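Product Review: Bredano Shaggy Rug and Floor Cushions
By the Home Goods Review Desk | June

The Bredano rug was assessed together with floor cushions from Plalex over a period of 2 months. The purpose was to determine whether the set is suitable for a shared reading room.

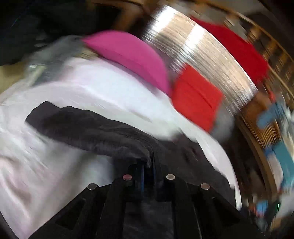
Cushions
The pink and red covers held their color and the seams remained intact. Filling is adequate for sitting — less so for leaning.

Rug
The white pile is deep and comfortable underfoot. It records every movement, however, and should be brushed weekly. Dark lint is a particular concern. 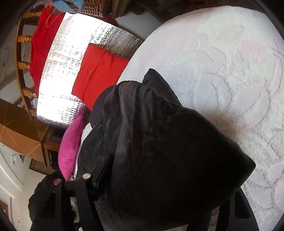

Black fabric bag on the white shaggy rug.

At $43 per cushion, the set is recommended with reservations.

Comments (2)
pirzada_reader: Does the rug shed?
mapleporch: Ours did for the first month, then stopped.

Contact | Copyright Zastora Home Review | Back to top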